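Home | Syllabus | Notes | Readings | Contact

Week 6: Why we remember the wrong price
4 min read

Okay, so last time we left off with reference prices, and a few of you asked me after class what happens when there isn't one. Good question! Let's start there.

Say you walk into a store in Plovside and see a coat for 389. Is that a lot? You have no idea unless you've been shopping for coats. Now put a 600 coat on the rack next to it. Suddenly 389 feels pretty reasonable, and you haven't learned a single thing about the coat. That first big number is the anchor, and your brain hangs on to it whether it should or not.

Rozália Michalík ran a nice little class version of this in June. She had students write down the last two digits of their phone number, then guess the price of a jar of Grarden honey. The folks who wrote down 14 guessed low and the folks with numbers in the eighties guessed high – same honey, same room.

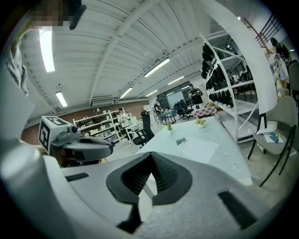

Two hand-held grippers, one with a marker cube on top.

Now, anchoring gets mixed up with framing all the time (I see it on every midterm, so please read this bit twice). Anchoring is about a number that pulls your guess toward it. Framing is about how the same number is worded. "Save 21 dollars" and "pay 21 dollars less" are framing. The crossed-out price on the tag is anchoring.

For Saturday, read the Echeverría chapter on menus, but skip the appendix – it's mostly algebra and we won't use it. Then find one real price tag with an anchor on it and bring it along. Kanini Nyamweya is covering the first half, so be nice to her and show up on time.

Related notes
Week 5: Reference prices
Week 7: Sunk costs and the Totari case
Practice questions for the midterm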